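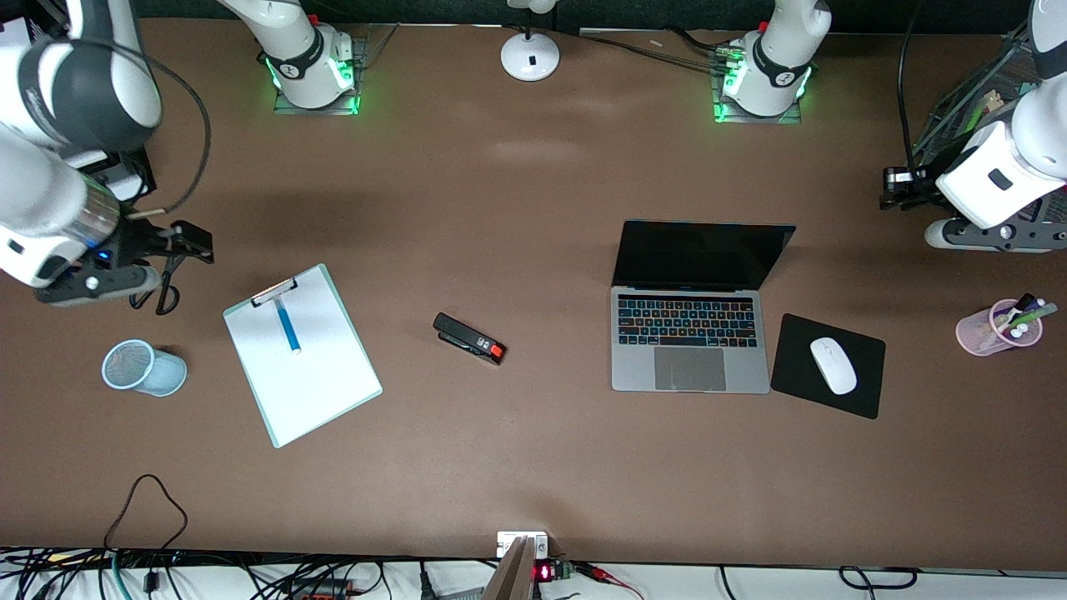

The household desk has become a subject of study at Skiveck, where the furniture school has spent two years asking how people keep the surfaces on which they write, sort post and settle accounts. Its survey, opened in March and led by Zoia Marchuk, drew 3,044 replies. Most respondents described a table that serves several purposes in a single day and is cleared only when the next task demands it. A light blue mesh pencil cup lying on its side, with a teal clipboard next to it and a sheet of white paper under the clip, is the kind of arrangement they reported again and again.

Marchuk maintains that the difficulty seldom lies in the number of possessions. Of the households surveyed, 346 agreed to keep a written record of their desks for 18 days. Pens moved more than any other article, followed by scissors and loose paper. Lamps hardly moved at all, and many families arranged everything else by the light.

The school's guidance, published with the Nurkard Trust, is accordingly modest. It recommends that a pen holder stand at the side of the writing hand and that current papers be clipped together and laid flat. Papers older than seven days should be filed or thrown away. Open racks are preferred to drawers for items in weekly use.

Famon, the market town where the first home visits took place, will host a small display of the desk records in its public library. Visitors may consult the diaries in full, including the entries of one retired surveyor who sharpened his pencils each evening and listed them by length.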